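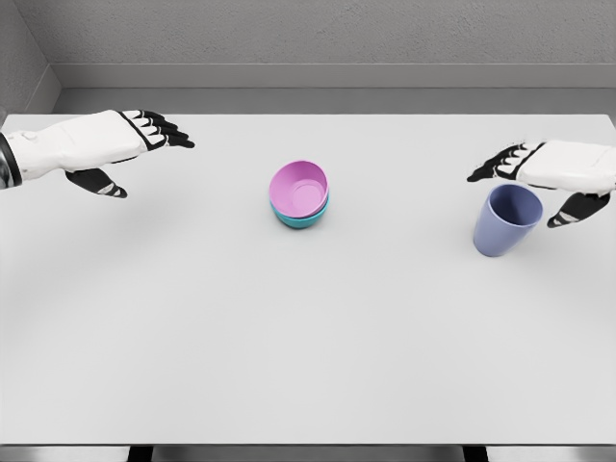 Speaker notes: Planning the Equipment Budget for Two-Handed Handling

Good morning, and thank you for attending. The session is intended for staff who prepare or approve equipment requests. No engineering background is assumed. The slides will be distributed with the minutes, so please listen first and write later.

Opening point. The Nanach facility clears and sorts tableware at the end of every service period. The work is light and repetitive, and it has proved difficult to staff in the evening. The proposal before the department is to plan for a humanoid unit with two arms and two full hands, to be placed at a fixed table. The department is asked today to approve a planning budget. Approval to purchase would come later and under a separate request.

Pause for the agenda slide.

Why simulation is the first line of the budget

The department has bought equipment on the strength of a vendor visit before, and the conveyor at Masilela remains under a dust cover. For this request, the simulation work is placed ahead of any hardware. The Gremik package allows the team to set up a table, a pair of arms and a few simple pieces, and to try a task many times without a delivery date or a floor permit.

The task set is deliberately plain. It consists of bowls and a cup on a white table, with a hand coming in from either side. Reviewers have asked why the trials do not use a full rack of dishes. The answer is that a request for funds should rest on a task that every reader can follow.

Emphasize here: simulated results support a planning decision. They do not establish cycle time, breakage or service life in the building. Those figures must come from a hardware trial, and the budget contains a line for one.

Next slide. Allow a moment for the room to look at the left hand, which is over the magenta-purple bowl with its fingers curled at the rim. The right hand is open near the cup. Questions about hand design should be directed to the cost of the hands, taken up next.

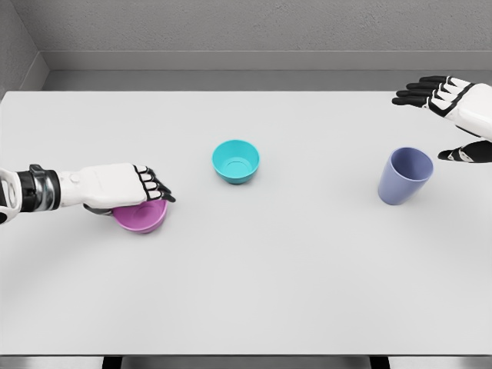
Hands, arms and the cost of each

The quotation from Tostska lists the arms and the hands as separate items. Staff should keep them separate in the request form. A jointed hand with four fingers and a thumb costs a good deal more than a simple two-jaw gripper, and it wears at more points. The form should state plainly which tasks call for fingers.

The spares allowance is set at 20 percent of the hand price for the first year. Finance has asked whether this can be reduced. The recommendation is to leave it in place until the trial report is received -- a unit with one hand out of service cannot be counted as half a unit.

Lead time and floor preparation

The quoted lead time is 14 weeks from the signed order. Site preparation should begin well before delivery and includes the following:

- a level table of fixed height, secured to the floor
- a dedicated electrical circuit
- marked clearance on both sides for the travel of the arms
- an emergency stop within reach of the operator

Training is budgeted for 2 operators per shift. The hardware trial is expected to run for around 9 weeks, including setup.

Items not yet in the budget

Software renewal after the first year has not been priced. Insurance has been requested in writing. Disposal of the existing sorting benches falls under the general facilities account and should not be added here.

Request to the room

Please return comments on the draft form by Monday. Requests for a change in the task set should name the piece of tableware and the station where it is used.

Take questions.

Comments

facilities_east: Is the table included in the Tostska quotation, or do we order it ourselves? Ours is not the same height.

Reply from the author: The table is a separate order. Please enter it under site preparation.

budgetdesk: The 20 percent for spares should go on line C of the form. It was placed under training in the copy I received.

night shift lead: I would like to see stacked bowls kept in the trials. Most of what reaches us is stacked.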